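Clarkik desk organizer -- how it held up at the Olico open day

I went to the Olico open day for the robots, like everybody else, and came home wanting to review a desk organizer. Bear with me!

Olico runs a demo called Parry, where people do small desk jobs by hand and an arm tries to learn them. Everyone gets a turn at the hand part. The black plastic organizer is the Clarkik, and I'd been eyeing one since January.
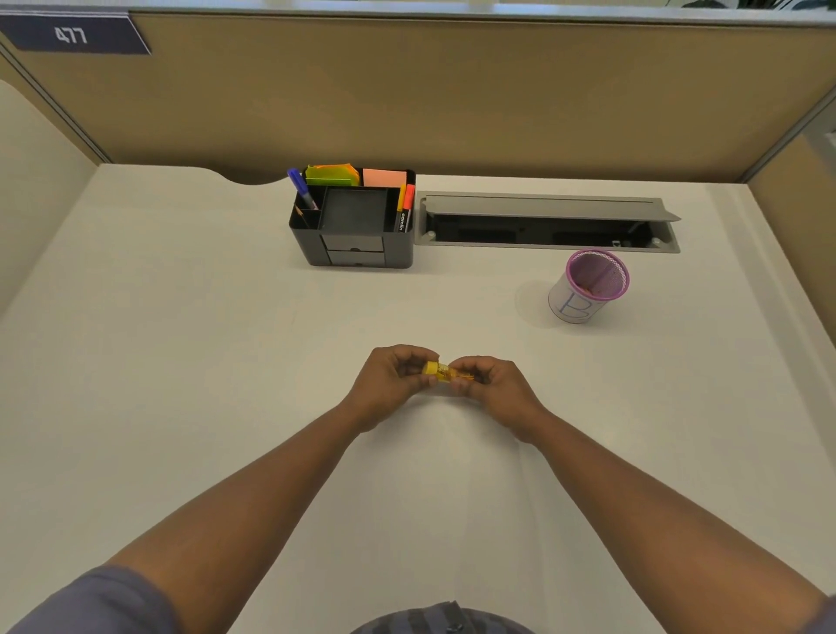 Both hands on the little yellow piece at desk 477.

It's a good size -- markers and a pencil stand up fine, sticky notes fit at the back, and there's a square tray in the middle for bits and pieces. Two small drawers sit one above the other in front. I pulled them open maybe 20 times while I waited (sorry, Olico) and the top one sticks a little.
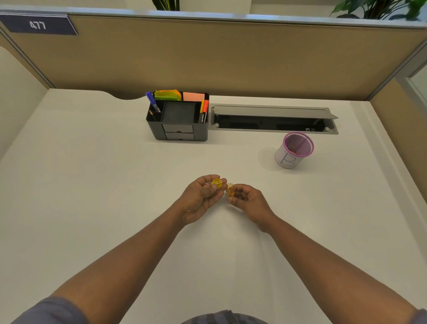 Photo: Jama / Olico open day

Tiny parts are the hard bit of the demo. Fingers manage them without thinking, but the arm fumbled 17 tries in a row while I watched, then got one and the whole room clapped. Parry has logged 1,297 tries so far, and I'd love to go back when it's further along.

As for the Clarkik, I'd buy it, though I wish the drawers were deeper. Four stars for the organizer, five for the open day. Go early, the line gets long after lunch.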